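Ronero Post Scheduler

Ronero is a scheduling and queue tool for teams that run several social media accounts from one place. Posts are written once, adjusted for each network, and held in a shared queue until their release time.

Queue and limits
Each workspace holds up to 400 queued posts. Text posts may run to 3000 characters in the editor. The editor shows the limit of every selected network next to the draft and marks the point where the text will be shortened. Links count toward the total at their shortened length.

Approval
A post can be sent through up to 3 approval steps. Approvers receive the draft by email and can accept it, return it with a comment, or change the release time. A returned post keeps its slot for the rest of the day and is then moved to Drafts.

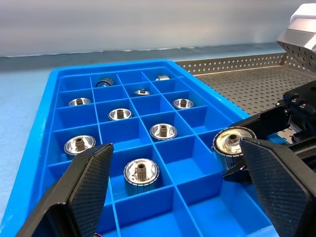
Time zones are set per account. A post scheduled to a group of accounts goes out at the local time of each one unless "Single release" is checked. There are 37 preset posting calendars, including retail, school term and trade show layouts. Any preset can be copied and edited.

Hashtag sets
Sets are stored by workspace and inserted with a slash command. Duplicate tags are removed on save. Sets made in Halonen can be imported as a CSV file with one tag per line.

Requirements
Current version of any major browser
One administrator login per workspace
Cimden connector for image libraries (optional)

Known issues
Emoji at the end of a shortened post may be dropped. Polls cannot be edited after approval.

Product contact: In-ho Byun
Page last updated 27 May 2024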